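Kitchen tips picked up at the Calloway open day

Ledik opened its Calloway workshop to visitors in November, and I went for the robot arm and came home with notes for my own kitchen. The task on show was setting out a small meal: a plate, a can of cola, milk, an egg, a red fruit and a striped bun. The doors opened at 2, and each group got 36 minutes at the table.

## Setting out a table

- **Give every item its own space.** Crowded things get knocked over when you reach between them. I now leave a hand's width around anything tall.
- **Tall things go to the back.** You reach over short things to get to tall ones, never the other way around.
- **Put the plate down first.** Decide where everything else goes after that.
- **Use a plate with a raised rim.** Round food rolls. A rim also keeps crumbs off the table.
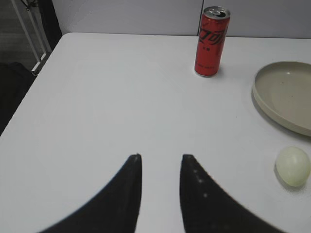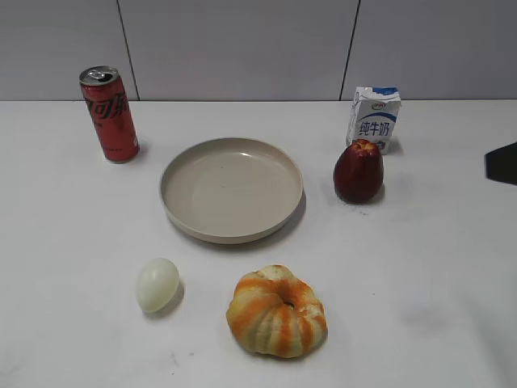
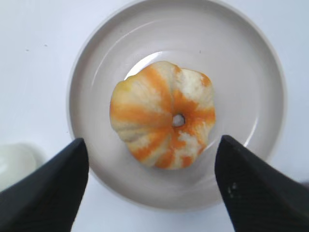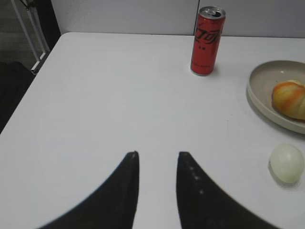 *Tiludell*

## Picking things up

The woman running the arm told us that soft bread is harder than it looks, as a firm squeeze leaves a dent. The same goes for tongs at home. Open them wider than you need, lower them on both sides of the bun, and close them only until it lifts.

For a boiled egg, take it across the narrow part and keep it low over the table. If it's peeled, dry it with a paper towel first.

Cans are best held around the middle. Don't pick one up by the rim once it's open.

## Wiping down

Ledik wipes its tables between groups with a damp microfiber cloth and then a dry one. I tried it on my white counter and it left fewer streaks than spray cleaner. Fold the cloth in quarters and turn to a clean side when one gets dirty. I bought a pack of 48 cloths at Walla, which is more than anyone needs. A pack of 3 would do to start.

Wash them without fabric softener and hang them to dry.

## If you go

Parking is behind the building. Children can watch from the front row, but bags have to stay in the lockers by the door. There is no food for sale, so eat beforehand.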